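Rule 4, or how I learned to hate the word "clear"

August 31, 2023

Our house rules for the robot arm began in May as two lines on a sticky note. They now run to four pages, and I wrote most of them, so I have only myself to complain to.

The one that causes the arguments is rule 4: before the arm reaches into a dryer or a washer, the door must be "clear." I was proud of that sentence. Then Gerd Mühlbauer asked me what it meant. Open? Open all the way? Open and not about to drift back onto a cable? I said it was obvious. He wrote down "obvious" and underlined it, which is how Gerd swears.

So Sosina Demissie rewrote it. Her version says the door is swung back as far as its hinge goes, the arm's cable is checked by eye for slack, and one person stands where they can hit the stop without leaning over anything. You can test all of that. You can also fail it, as I did twice in my first week under the new wording.

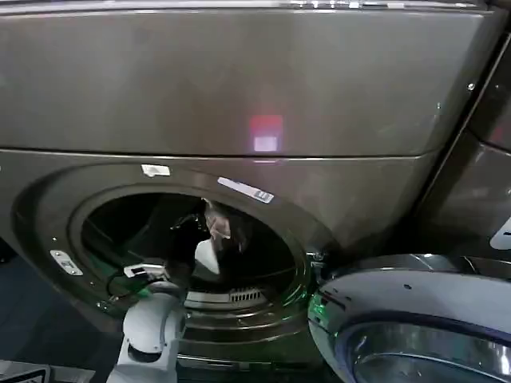
The other change is that the arm stays at slow speed whenever the gripper is past the rim, even if the load is one sock. I fought this. I have a pile of 206 logged runs and very little patience – but a drum is a metal cave full of edges, and going fast in there saves me maybe a coffee's worth of time per day.

Rule 5 is about who signs the log. We're still fighting over that one, and Gerd has brought a pen.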